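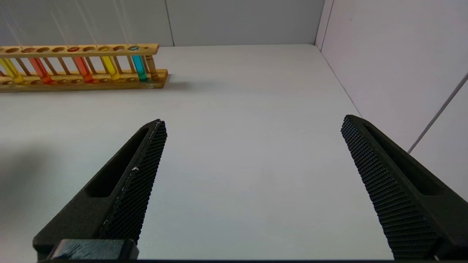

Figura 3. Puesto de Hodham, vista desde la muñeca.

4.2 Reglas de apertura y aproximación. El protocolo Corgate exige revisar las almohadillas antes de cada turno; en Hodham se hacía solo los domingos, insuficiente. De 358 ciclos auditados, 83 sin registro de limpieza. Una mota blanca como la de la almohadilla izquierda (Fig. 3) ya obliga a anotar incidencia y limpiar el relieve. Segunda regla: pinza abierta y mesa despejada entre los dedos y la gradilla de madera antes de aproximar a los tubos. Plernenico pide ademas doble firma; aqui no se aplicó. Pendiente: criterio de desgaste, ver anexo 2.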